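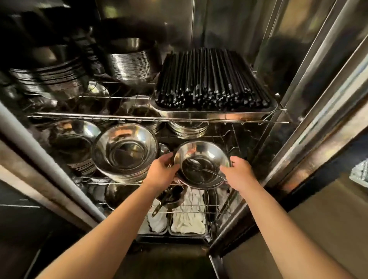 3.2 What people do with the drying time

I should admit up front that this section was supposed to be two paragraphs. Then I started reading the kitchen diaries properly and, well, here we are!

Our 13 canteens kept their diaries through January, and between them they sent in 254 entries. I'd asked for notes on when dishes got washed, where they went afterward, and who moved them. What I got was a lot of people arguing (very politely) over whether a bowl should be towel-dried or left alone. Archana Rawat, who coded the first batch with me, made a whole new category for it, which we called "towel talk." It ended up bigger than the one for broken plates.

The basic split is easy to describe. Some kitchens treat drying as a job, with a person and a time attached to it. Others treat it as a wait, and then the racks fill up and somebody at the next shift has to deal with it. At the Sarkel canteen the wait usually ended at 3 p.m., when the soup cook needed her bowls back and just took them.

Figure 1. Metal bowl held at the rim in a stainless steel cabinet, with black chopsticks in a tray on the wire rack.

I went in thinking the waiting kitchens would be the unhappy ones. Nope. Their diaries were shorter and a good deal more cheerful, and the complaints I did find were nearly all about shelf space (one cook at Huang wrote a full page on lids, and I loved every line of it). The job kitchens grumbled more, mostly over who got stuck with the spoons.

Sarita Pandey thinks I'm reading too much into tone, and she may be right. People who are busy write short notes, and short notes can sound cheerful when they're only short. We come back to this in 4.1 with the interview material.

Contact: Hatsue Hamada, Trilumico Working Papers | © Trilumico | Back to top

Comments (3)

Anisa Govindasamy: Did the night shifts keep diaries too? Our spoons always went missing after 9 p.m.

Vendula Pešek: Please publish the page on lids.

spoonrest: Team towel here. Is the coding sheet going up anywhere?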